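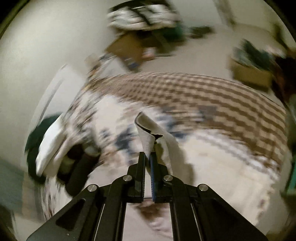 Votance Student Awards: Final Report on a Funded Project

Prepared for the Kalinowski Residency Fund, Friday, October 16, 2026

1. Background

The Kalinowski Residency pays a graduate student in landscape architecture to spend one term in a town and propose something for it. I was sent to Tetgate, a former rail suburb with a great deal of gravel. The award was $2000, paid in 4 instalments, each released on receipt of a form confirming the previous instalment had been received.

2. Aims

My application promised to "reimagine the civic threshold." On arrival this became a study of where people wait for the bus.

3. Method

I interviewed 15 residents and mapped shade at the Dirker Street stop over several afternoons. The interviews were meant to last ten minutes. The longest ran to about 60 and dealt mainly with parking. I have coded it under "mobility."

4. Findings

Residents stand behind the shelter, as the roof throws its shade onto the footpath at the back. The bench faces west. Two people told me they had assumed it was a planter.

5. Proposal

Turn the bench around and plant a row of street trees on the western side. My studio reviewers asked whether the scheme could be more ambitious, so Appendix B includes a pavilion. The residents preferred the trees.

6. Remaining work

The planting drawings are done, but the soil test is still outstanding. The final model goes on display at Votance in December, at a scale that makes the bus look rather generous. The fourth form is attached.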